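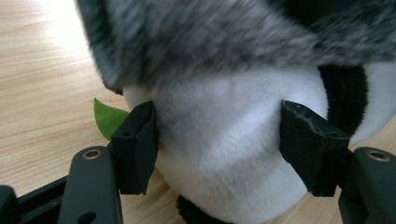 Plush panda, close up on a light wood tabletop

Majimbun Life Story Kit
Sold by Mostdale Books & Paper
$49
In stock
Ships in a flat carton, signature not required

What's in the carton
Question book, spiral bound, 200 pages
Grulasier voice recorder with clip-on microphone
USB cable
Blank family tree sheet, folded
Card with a code for Clivis transcription (see below before you get excited)

Every product we carry gets a staff write-up. The maker's own text is on the back of the carton and says that everyone has a book in them. I have edited family memoirs and I don't believe it. Plenty of people have a good afternoon in them, and a recording of a good afternoon is worth having. Buy the kit for that and you may be happy with it.

The question book

The cover promises 537 questions. I read them all. A good many are the same question in a different coat: "What was your street like?" comes back as "Describe your neighborhood" and later as "Where did you play?" Someone who has already told you once will notice, and they'll either get short with you or start making things up to be polite.

The childhood section is the strongest. It asks for small things, such as who cut your hair and what was in the kitchen drawer, and people can answer that sort of question. The section on faith and politics is thin. If your grandfather left a country because of a war, or changed sides in one, the book gives him four lines and then asks about his favorite holiday. You will have to write your own questions for that part. Read a proper history of the place first, so you know what he is leaving out.

The paper takes pencil and ballpoint well. Fountain pen goes through.

The recorder

Plain gray, one big button, a small screen that is hard to read near a window. Grulasier says 80 hours on the internal memory. I haven't filled it, so I can't tell you if that is true. Voices come out clear when the microphone is clipped to a collar. Set down on a table it picks up cups, spoons and the refrigerator.

Your phone will record a conversation too, and you own it already. The case for a separate recorder is that it doesn't ring halfway through. I think that is a fair case, but it is the whole case. The maker talks about "archive quality sound" and doesn't say which archive.
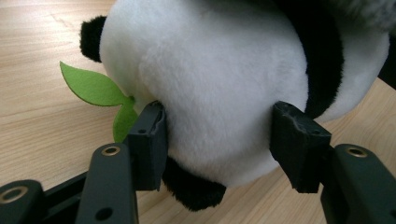

Yoga Santoso

Transcription

The Clivis code covers one recording of up to an hour. After that you pay, and the price is on their site, not in the carton. The work is done by software. I tried it with my aunt, who moves between two languages in one sentence, and it turned every village into a common English word. The dates came through fine. Names of people were a coin toss. If the names matter to you, and in a family record they should, plan on listening to the whole thing again with a pencil.

Clivis keeps a copy of the audio unless you ask them to delete it. The request form is under Account, then Privacy. I asked and got a confirmation email. What happened on their end I have no way of knowing.

What the carton claims

"Finish your book in a year." The sample schedule starts in January and has you doing a chapter every month. It leaves no room for illness, travel, or a cousin who remembers it all differently.

"The truth of a life, in their own words." You will get their own words. Check the rest against letters, ship lists, school records and whatever is written on the backs of photographs. Memory moves weddings by years.

"No writing skill needed." None is needed to press the button. Cutting the typed pages down to something a grandchild will read is writing, and hard work at that.

Who should buy it

People who keep meaning to ask and need an object on the table to get them going. If you already have a list of questions and a phone, buy a notebook and keep the change.

Returns
Unused kits can come back within the normal return period. Once the Clivis code has been scratched off we can't take the kit back.

Replacement parts
Microphone: sold separately
USB cable: any standard one fits
Question book: not sold alone, and we have asked

Write-up last checked 9 September 2021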